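Cordeiro Community Forum
Product Discussion > Mobile Apps > Timesheets

Thread: Offline entries in the mobile timesheet app, version 4

ops_trarnholm
Posted September 2, 2025
Our office in Trarnholm moved 200 staff to the Cordeiro mobile app in February. Under version 3, hours entered without a connection were stored on the phone and sent when service returned. Since the upgrade to version 4, offline entries are sent with the time of upload in place of the time of work. Our payroll team has corrected 1566 lines by hand. We would like to know whether other organizations have seen the same result, and whether a setting controls it.

fieldservices_admin
We can confirm the behavior on Android phones. Our iPhones do not show it. Please state which phones your staff use and whether the "Trust device clock" option is switched on in the admin console. It was moved to the Security page in version 4 and is off by default for accounts created before the upgrade.

ops_trarnholm
Thank you. All of our phones are Android. The option was off. We have switched it on for one team and will report the outcome.

Zundville_HR
I would advise against switching that option on for a whole organization. With the device clock trusted, an employee can change the time on the phone, enter a shift, and change it back. Our auditors raised this point two years ago and we have kept the option off ever since. The upload time is at least a time the employer can defend.

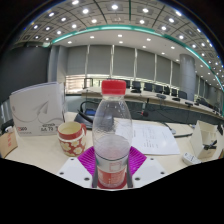 Our policy asks staff who work without a connection to write the start and end times in the notes field, and a supervisor approves the change on return. The process takes a few minutes per person each week. In our view that is a fair price for a record that will stand up in a dispute.

fieldservices_admin
With respect, an upload time is not a record of work. If a technician finishes at noon and the phone reconnects at five, the system shows a five o'clock finish, and that entry is wrong on its face. Version 4 also keeps a log of clock changes under Reports, then Device Events. A clock that has been altered will appear there.

Zundville_HR
The log holds only the last 100 events per account. For an employer of our size that covers less than one pay period. Until the limit is raised, I do not consider it a control.

jilergate_user
The limit depends on the plan. We are on the larger plan and see 600 events. It can be exported to a spreadsheet, which we do at the close of each pay period. We also connect Jilergate to the payroll export, and it rejects any line where the work time and the upload time are more than a day apart. Those lines go to a supervisor. The rest pass through.

ops_trarnholm
Update on the test team. New offline entries now carry the correct work time. Entries made before the option was switched on have not changed and must still be corrected by hand. We have asked support whether they can be recalculated.

Zundville_HR
Please post the reply from support when you have it. Our position on the option has not changed, but the export rule described by jilergate_user deserves review, and I will raise it with our payroll department.

fieldservices_admin
One further note for ops_trarnholm. Phones must be signed out and signed in again before the option takes effect. Staff who remain signed in will continue to send upload times.

ops_trarnholm
Understood. Two members of the test team had not signed out, and their entries were affected as you describe.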